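Carton Packing Gallery: Flat Boxes on Board

Notes and pictures from the dry goods bench at Sernbridge. The work covered on this page is the sorting and laying out of small printed food cartons before they go into outer cases for the Kuipers and Sustard orders. The page is kept for people who set up benches of the same type and want to compare layouts.

Surface

The bench top is covered with plain tan cardboard. It is replaced when the face begins to scuff, in practice every 30 shifts. Bare board was chosen over a rubber mat after a short trial in June. Printed cartons slid on the board with less drag and picked up fewer marks along the folded edges. Tape is kept off the top face. Where two sheets meet, the joint is taped from underneath.

Box position

Cartons are laid flat, largest face up, with the long edges parallel. Standing cartons on end saves room but they tip when the next one is set down. A clear band of board is left between neighbors. The setup sheet gives 24 mm as the minimum for thin cartons and 30 mm for anything deeper. Wider gaps are fine if the batch is small.

Print direction

Print may run sideways to the person at the bench. This has no effect on packing and cartons are not turned to make the text readable. The only check made at this stage is that the face matches the order line. Color is the fastest guide: a mostly white carton and a mostly yellow one can be told apart at arm's length, while two white cartons from the same range have to be read.

Panels and small text

Ingredient and nutrition panels are read under the side lamp. The overhead light gives glare on coated board. If a panel is smudged or misprinted, the carton goes to the reject tray and the line number is written on the tray card. Rejects in the last full run came to 11, nearly all of them for crushed corners.

Edges

The outer edge of the work surface is kept clear. Cartons set too close to it get knocked when the cases are brought up, and a dented corner shows through the shrink film. Mixed lots marked Usa are laid out on the same board, but they get their own case labels and are closed out before the next lot is started.

Pictures

Chocolate carton and yellow carton, laid flat on the board. The white carton has a yellow stripe along the lower edge and a picture of dark chocolate pieces with a small green leaf. The yellow one carries a white strip with an orange sunburst-like pattern. Spacing between the two is well over the minimum. 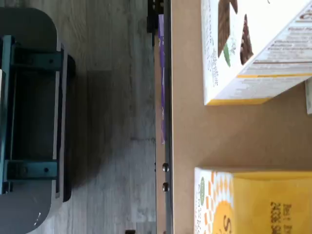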